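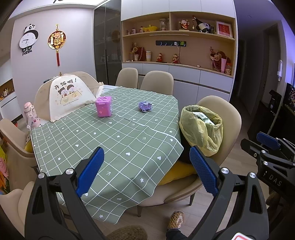

Hausregeln für Aufnahmen am Esstisch

Seit April nehme ich mit dem Handgreifer in Wohnungen auf, meistens für Rillgate. Die Regeln dort passen auf eine Seite, meine eigenen sind nach und nach dazugekommen.

Die Tischdecke bleibt drauf. Anfangs habe ich Decken abgenommen, damit der Untergrund gleichmäßig ist. Ein Modell, das später in Küchen und Esszimmern arbeiten soll, muss aber mit Nähten und Falten zurechtkommen.

Fliegenhaube, Trinkflasche, kleines Spielzeug: stehen lassen. Umgestellt wird nur, was zur Aufgabe gehört, und zwar während der Aufnahme.

Vor jeder Serie wische ich die Fingerpads ab und öffne und schließe den Greifer 6-mal. Bei Kelov reichte zweimal, das war mir zu wenig.

Fehlgriffe werden nicht gelöscht. Sie bekommen eine Markierung und gehen mit in die Abgabe. Von meinen bisher 2.085 Sequenzen sind rund 764 so markiert, viele davon mit Tüten.

Bildschirme schalte ich möglichst aus, Briefe und Familienfotos kommen vorher weg. Die Bewohner unterschreiben am selben Tag, sonst fange ich nicht an.

Offen ist noch, wie ich Stühle protokolliere, die zwischendurch verschoben werden. Bisher schreibe ich die Uhrzeit dazu.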